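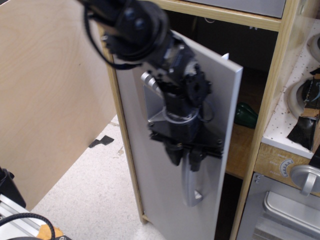

**Zitovano Science Center – Junior Reading Department**

# Why Doors Turn: Hinges, Levers and Handles

A door is a flat panel that closes an opening. Most doors do not slide or lift. They turn. The part that lets a door turn is called a hinge.

## Parts of a hinge

A common hinge has two metal plates and one pin. Each plate is called a leaf. One leaf is screwed to the door, and the other is screwed to the frame. Along one edge, each leaf is rolled into short tubes called knuckles. The knuckles of the two leaves fit between each other, and the pin goes down through all of them.

The pin stays still while the door moves around it. A straight line through the middle of the pin is called the axis. Every part of the door travels along part of a circle, and the center of each circle is on the axis. A point near the hinge makes a small circle. A point near the handle makes a large one.

A tall door usually has two or three hinges. Their pins must be in one straight line. If one hinge is set even a little to the side, the door will bind, meaning that it rubs or sticks as it turns.

## Why the handle is far from the hinge

Try this with a room door at home. Ask an adult first, and keep your fingers away from the hinge side.

1. Open the door a little way.
2. Push it with one finger near the handle.
3. Put the door back where it was.
4. Push it with one finger halfway between the handle and the hinge.
5. Put it back again, and push a hand's width from the hinge.

The last push is the hardest. The door weighs the same each time, but the distance between your finger and the axis has changed.

The turning effect of a push is called torque. To find it, multiply the size of the push by its distance from the axis. (This works when you push straight against the face of the door.) If you cut the distance in half, you must push twice as hard to get the same torque. Engineers measure a push in newtons and a distance in meters, so torque is measured in newton-meters.

Here is a sum. A cupboard door needs a torque of 2 newton-meters to start moving. The handle is half a meter from the axis.

- Push needed at the handle: 2 ÷ 0.5 = 4 newtons
- Push needed a quarter of a meter from the axis: 2 ÷ 0.25 = 8 newtons

A door used this way is a kind of lever. The hinge is the fulcrum, the fixed place that a lever turns on. 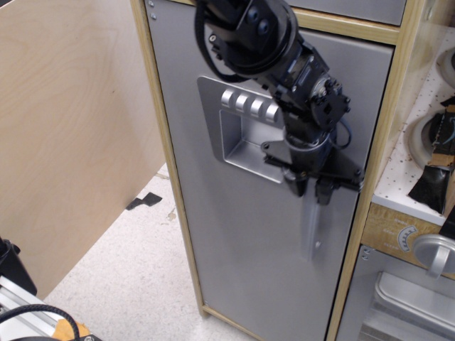 *Daranee Luangrath*

## What keeps a door shut

A door that turns easily will also swing open easily, so most doors need something to hold them closed. Four kinds are common.

**Latch.** A small piece of metal slides into a hole in the frame. Turning the knob pulls it back.

**Roller catch.** A part on the door is squeezed between two small rollers held by springs. A firm pull gets it out again. These are used on kitchen cupboards.

**Magnet.** A magnet on the frame holds a steel plate on the door. The hold is strong when they touch and drops quickly when there is a gap.

**Magnetic seal.** A refrigerator door has a soft strip around its inside edge, called a gasket. Inside the gasket is a long, thin magnet that bends. It pulls the gasket against the steel front of the refrigerator all the way around, so that warm air stays out.

Older refrigerators had latches that could not be opened from the inside. Magnetic seals took their place – a person inside can push the door open. You must still never climb into a refrigerator, old or new.

## Handles and finger pulls

Some handles stick out from the door. Others are hollows cut into the face or edge, called recessed pulls. A recessed pull saves space and does not catch on clothes, but there is less to hold. Both kinds are normally placed on the side away from the hinge.

## Why hinges squeak

When two pieces of metal rub together, friction slows them down. Dry knuckles can stick, slip and stick again many times each second. This makes the metal shake, and the shaking reaches your ears as sound. Oil puts a thin layer between the surfaces and lets them slide smoothly – one drop on each pin is usually enough.

## Words to know

**Axis:** the line that something turns around.

**Friction:** the force that resists rubbing.

**Fulcrum:** the fixed place that a lever turns on.

**Gasket:** a soft strip that closes a gap.

**Torque:** the turning effect of a push or pull.

Next sheet in this set: *Drawers, Runners and Wheels*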